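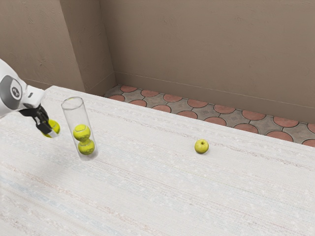 Monthly walk-through: softener and brine room, Brisside plant

I do this one in December like every other month, clipboard in one hand and flashlight in the other. Comments are mine, so blame me for the spelling.

1. Salt level in brine tank above the low mark
OK. We went through 17 bags since the last check, a bit more than I'd like, but the laundry line ran extra shifts.

2. Salt bridge check (push the broom handle down)
OK. Small crust near the wall, broke right up!

3. Brine line fittings, no drips or white crust
FIX. The Verov elbow behind tank two has crust on it again. I wiped it off and put a dated tag on it. Please don't tighten it any more, the last quarter turn cracked the old one.

4. Pressure drop across the resin bed
OK. Inlet and outlet gauges are close together and steady.

5. Hardness test at the outlet
OK. Test strip stayed blue both times.

6. Regeneration meter
OK. Set to kick in every 2000 gallons, and the counter read 148 when I looked (so it had just finished a cycle).

7. Cartridge filters, Shaikh housing
WATCH. Pulled one and it's getting orange. I'd swap the set next month, we have spares on the top shelf.

8. Filter cloth, spares and storage
OK. Dry, off the floor, bags closed. 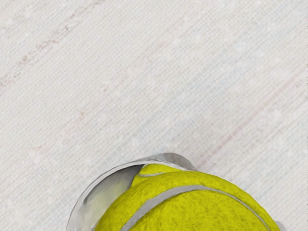 Woven cloth, close up. Faint reddish-brown streak at upper left.

9. Waste tank level and overflow alarm
OK. About 500 gallons in it. Alarm is loud, sorry to everybody in the break room.

10. Eyewash and gloves
FIX. Eyewash works fine, but we're out of large gloves (again). I ordered the Flisex ones, they hold up better in salt.

11. Floor drain and walkway
OK. Somebody left a pallet jack by the door and I moved it.

Two fixes and one watch. I'll recheck item 3 before the night shift starts.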